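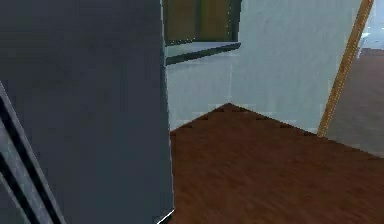 Prekarwood Marine to Open Winter Refit Yard at Skiditow Harbor

Prekarwood Marine has confirmed that its new winter refit yard at Skiditow Harbor will accept its first motor and sailing yachts in October. The yard occupies the former fish dock on the north side of the harbor and has been built for owners and charter operators who want storage, survey and repair work carried out at a single address.

The yard provides 186 storage places, under cover and in the open, and is served by a hoist rated at 600 tons. Yachts up to 84 feet in length can be stored in the heated hall with their masts removed. Larger vessels will be placed on the outer hardstanding, where shore power and fresh water are available at each position.

"Owners in this part of the coast have had to split their winter work between yards for a long time, and a boat that is moved in January costs money every time it moves," said Cathal Dolan, managing director of Prekarwood Marine. "Skiditow gives them one lift out in the fall and one launch in the spring. The engineers, the painters and the riggers will be working from the same schedule."

Services and Season

The winter season at Skiditow runs from October through April. Standard storage includes lift out, pressure washing of the hull, chocking, a monthly check of covers and lines, and launch. Engine service, gelcoat repair, teak replacement, rigging inspection and antifouling are quoted separately after a walk-through with the yard manager.

Rigging work will be led by Ferenc Somogyi, who joins from the company's Buckley yard, where he was responsible for mast and standing rigging work on charter sailing yachts. Paint and composite work will be managed by Ailbhe Scanlon. Both will be based at Skiditow throughout the season.

Each yacht will be assigned a work file in Drutus, the yard planning system already in use at Buckley. Owners, captains and management companies can view approved jobs, parts on order and expected completion dates. Additional work found during a survey is entered in the file with a price and is not started until the owner or the owner's representative has approved it in writing.

Charter operators with several vessels may reserve a block of adjoining places. Under a block reservation, launch dates are set in the order requested by the operator, which allows yachts with early bookings to return to the water first. Block reservations must be confirmed by the end of August.
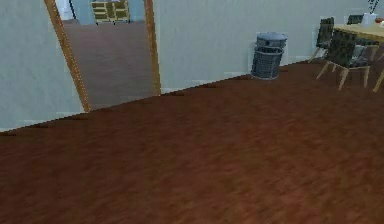
Can owners bring their own contractors into the yard?

Outside contractors are welcome at Skiditow once they have registered with the yard office and shown current liability insurance. They must sign in each day and follow the yard's rules on hot work, sanding and waste. Spraying inside the heated hall is reserved for Prekarwood staff.

Access to vessels in storage is available to owners and crew from 8 a.m. to 6 p.m. Living aboard while a yacht is ashore is not permitted. Crew who need to remain near the vessel can obtain a list of local lodgings from the yard office.

Wash-down water from the lifting bay is collected and filtered before discharge. Old paint, oil, batteries and flares are received at a separate waste point beside the workshop. Disposal charges for ordinary quantities are included in the storage rate.

"A good part of our planning went into the lifting bay, because it is where every boat starts and ends the winter," said Gobnait Phelan, yard manager at Skiditow. "We have widened the approach and reset the fenders. A captain coming in on an ebb tide with a crosswind will notice the difference."

The harbor office has agreed to keep 2 waiting berths next to the lifting bay free for yachts with a confirmed time. Vessels arriving early should call the harbor on the working channel before entering.
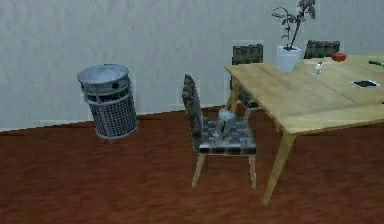 Reservations and Rates

Reservations for the coming winter are now open. Storage is charged by overall length, including bowsprits, swim platforms and davits, and a deposit is required to hold a place. Customers who stored a yacht at Buckley last winter may transfer to Skiditow at their existing rate for one season, subject to space in the hall.

Ibsa Gebremichael, head of customer service, will receive all storage inquiries and arrange visits to the site. Visits take place on Friday afternoons until the yard opens and must be booked in advance. Visitors are asked to wear flat, closed shoes.

About Prekarwood Marine

Prekarwood Marine provides storage, repair and refit services to private owners and charter operators. The company operates yards at Buckley and Skiditow Harbor. Rate sheets and block reservation forms are available from the Skiditow yard office on request.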